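**Bookshelf speakers on a desk, port noise at low volume?**

**hollowdeck** | 20/11/2024

I moved a pair of Porar standmounts from the living room to my office in July. Rear ported, and the desk is against the wall, so the ports are very close to the drywall. On some tracks with long bass notes I get a chuffing sound from the left one. The right one is clean. Amp is a small Bevan integrated, tone controls flat.

I already swapped the speakers side to side and the noise stayed on the left. Swapped cables too, same result. So I don't think it's the speaker.

Before I spend money, is it worth trying foam plugs, or should I just get something front ported?

**mk_2560**

If it stays on the left, it's the position. Is the left one nearer a corner? Pull it out from the wall as far as the desk allows and play the same track again. Costs nothing.

**Tinwhistle**

Foam plugs. I have the same speakers and used the plugs that came in the box. The bass gets thinner but the noise is gone. At desk distance you don't need that much bass anyway.

**hollowdeck**

Left one is in the corner, yes. The desk is 53 inches wide, so I can't bring it in much without the two speakers ending up too close together.

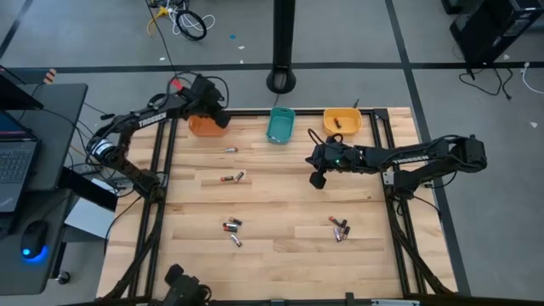 I did pull the left one forward three inches tonight. It's better but still there on the worst track. No plugs in my box, I bought them used.

**gravelroad**

Disagree on the plugs. You paid for a ported design and you'd be turning it into a sealed box it wasn't tuned for. I tried it on my Turleys and voices sounded thick afterward. I'd use a high-pass filter and a small sub on the floor.

**Tinwhistle**

A sub in an office, in a corner, to fix a noise on a few songs? That's a lot of money to avoid a piece of foam.

**gravelroad**

He asked what works. A used Novel sub is cheap and he could set the crossover so the port hardly does anything.

**mk_2560**

Does the Bevan have a sub out with a high-pass? Mine only has a full-range sub out, so the mains would still get everything and the chuffing would stay.

**hollowdeck**

Checked the manual. Sub out is full range, no filter on the mains. So that's out unless I change the amp.

**gravelroad**

OK, then I'd do the filter in software if you play from a computer. Start at 50 Hz and see.

**hollowdeck**

I do play from a computer. I'll try the filter first and order some foam as well. Will post what I hear with each.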